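Plivwood > Care Guides > Stone Surfaces > Avedora Countertops
Overview Before You Start Sealing Daily Care Repairs Contact
Filed under: Kitchen & Bath, Owner Guides

Section 6: Sealing Your Avedora Marble Countertop

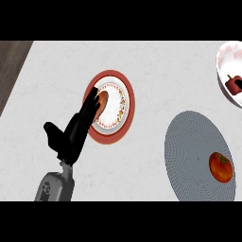

Fig. 6-1. Pale marble with faint gray veining, and a red-rimmed plate on the countertop.

Welcome back! If you've worked through the earlier sections, your countertop is in, the seams have set, and you're probably itching to cook something. Please give us one more evening first. Marble is a lovely thing to live with, but it does drink up oil and wine, and a good coat of sealer gives you time to reach for a cloth when somebody knocks over the salad dressing.

What you will need

The bottle of Kiani stone sealer from the accessory box (part 273), two or three clean cotton cloths, a soft brush, dish soap with no lemon or vinegar in it, and painter's tape if your counter runs up against bare wood. Old T-shirts make wonderful cloths, by the way, as long as they're white or have been through the wash so many times that no more color comes out.

Do the water test

1. Put a spoonful of water on the stone, somewhere near the sink where it gets the most use.
2. Leave it for 10 minutes, then wipe it away.
3. Look at the spot from a low angle. If the stone has gone darker, it's ready for sealer. If it looks the same as its neighbors, the factory coat is still doing its job and you can put the bottle away until May or whenever you do your big spring cleaning.

Note: A dark spot from the water test fades by itself. Let it go completely before you carry on, even if that means waiting overnight.

Apply the sealer

1. Clear the counter all the way, including the toaster and that bowl of keys and rubber bands (we all have one).
2. Wash with warm water and a few drops of soap, rinse twice, and dry with a cloth. Allow at least 6 hours for the stone to dry through.
3. Tape off any wood trim, cabinet faces, or painted wall that meets the stone.
4. Open a window and shake the bottle gently.
5. Pour a small puddle, no bigger than a saucer, and spread it in overlapping circles. Work on one arm's length of counter at a time.
6. Let it sit until the surface just starts to look dull, then buff off everything that's left with a dry cloth. Buff more than you think you need to. Sealer left standing turns into a cloudy film, and getting it off is a much longer job than putting it on.
7. Move on to the next stretch, overlapping the last one by the width of your hand.
8. Wait 60 minutes and repeat the water test. If the stone still darkens, put on a second coat the same way.

CAUTION: Sealer is flammable until it dries. Turn off pilot lights and burners, and spread used cloths flat outdoors to dry before you throw them out.

CAUTION: Never use vinegar, lemon juice, or bathroom scale remover on marble. The dull mark they leave is in the stone itself, and sealer won't prevent it or cover it.

After sealing

Keep food off the bare stone until the next morning. Plates and cutting boards can go back then too. Slide a felt pad under anything heavy, and lift your pots when you move them.

Our finishing lead, Setareh Ebrahimi, likes to seal in the evening and go to bed, so she isn't tempted to set a coffee cup down early. We've passed that along to more than 1,000 customers by now and it still seems like very good advice.

If you end up with a cloudy patch that won't buff out, go to Section 7, Haze and Water Marks, before trying any cleaner from the store.

Previous: Seams and Edges | Next: Haze and Water Marks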